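Stop Rounding Off the Bark

Opinion

Most regional timber inventories record bark as a single number. A crew measures the stem over bark, subtracts a fixed allowance for the species, and writes down a volume of wood. The allowance is usually taken from a table that was compiled for a different climate and a different age class. In my view the practice should end, and the inventories that depend on it should be reissued with a stated error.

The Prastonholm district is the case I know best. Its pine allowance was set when the stands were young and evenly spaced. The stands are now old, open and uneven, and old pine on open ground carries thick, plated bark on the lower stem. A deduction that suited a smooth young trunk understates the bark on such a tree and overstates the wood. The mill then receives less than the inventory promised, and the difference is booked as a harvesting loss. It was never wood to begin with.

The usual defense is that the errors cancel across a large sample. Random errors do. A bias does not, and adding plots only makes the wrong figure look more certain. The last Prastonholm survey covered 4,000 stems, which is a respectable effort, and every one of them was reduced by the same factor. A survey of 400 stems with bark measured directly on each would have told the district more.

What a gauge can and cannot do

The standard bark gauge is a steel probe pushed through the bark until it meets resistance. It is cheap and quick. It also depends heavily on the hand that holds it. On furrowed bark the reading changes with the choice of ridge or groove, and the field manual used in Prastonholm gives no rule for choosing. Two trained people on the same tree can return values far enough apart to move it into another product class.

I would set three readings per stem at breast height, evenly spaced around the trunk, with the probe placed on the ridge every time and a separate correction for furrow depth. The correction should come from felled trees in the same district. It should be published with the raw readings, so that a later analyst can throw it out if better data arrive.

Objections on cost deserve an answer. Extra readings take time, and crews are paid by the plot. But the district already pays for the error through disputed deliveries, scaling checks and contract adjustments. Those costs sit in another budget, so they do not appear beside the cost of a proper measurement.

Texture is data

A second loss occurs after felling. Bark is treated as waste at the landing, and its form is never recorded. Plate thickness, surface relief and the way a piece tapers where it has split from the stem all carry information about growth rate, fire exposure and exposure to wind. Rivadeneyra, where bark is sold for tannin and mulch, has graded it by hand for decades, and its graders sort by roughness before they look at anything else. The grading sheets are a better record of stand history than the official inventory, and they are thrown away each January.

Weathered pieces are harder to read. Bark and drift material look alike once the outer layer has worn down, and a sorter who sees only the outline will confuse them. Any grading scheme should say which surface is to be examined and should allow an entry of "undetermined." Forcing a category on a doubtful piece produces a clean table and a bad one. 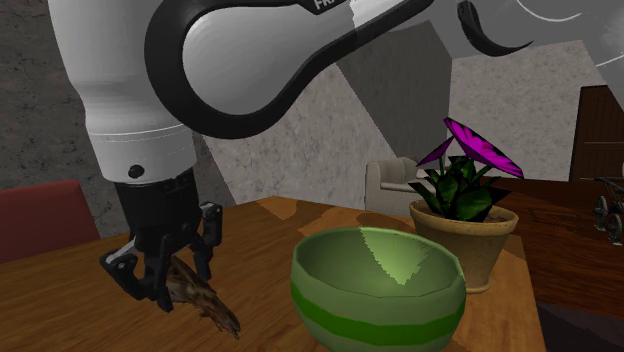

What the standard should say

The Tellura and Grastia forestry offices are drafting a shared measurement standard, and the current text, clause 923, permits "a suitable species allowance." That phrase should be struck. It lets each office keep its old table and claim compliance.

The clause should require direct measurement on a stated fraction of stems, name the instrument, fix the probe position, and oblige the office to publish the spread of the readings along with the mean. Where an office has no local data, it should report volume over bark and leave the deduction to the buyer.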